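Packing up the back room at Grendamton

Hello again, and thank you for all the kind messages since the last gallery! It has been a busy old March here. We've been sorting through the back room (long overdue, and I'm as guilty as anyone of shoving things in there and shutting the door), so pour yourself a cup of tea and have a nosy.

Analyn Tagle drew up the plan, which was simply to fill the crates first and argue about what goes in the loft later. We began with more than 200 bits and bobs on her list, and I'm pleased to say the list has been getting shorter every Sunday.

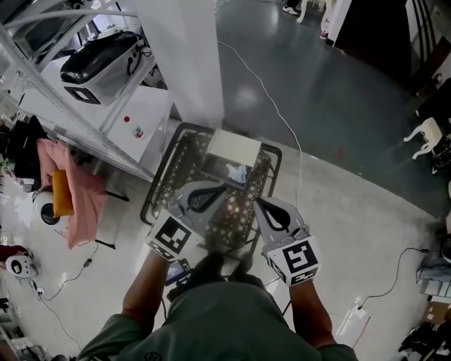 Do the crates need a lid if they're going up in the loft?
An old sheet tucked over the top keeps the dust off perfectly well, and it's far easier to lift when you want something back at Christmas.

Flat white box in the black lattice crate, with the white metal shelves behind. The pink cloth and the orangey-yellow cushion are over on the floor to the left, and I do think that's a cheerful pair of colours for a grey month.

There are seven crates to fill altogether, and each one gets a paper label tied on with string, written large enough to read by torchlight. If you lent us anything for the Fukier evening and would like it home again, do drop Analyn a line before the loft ladder comes out. More pictures to follow once the shelves have had a good wipe down!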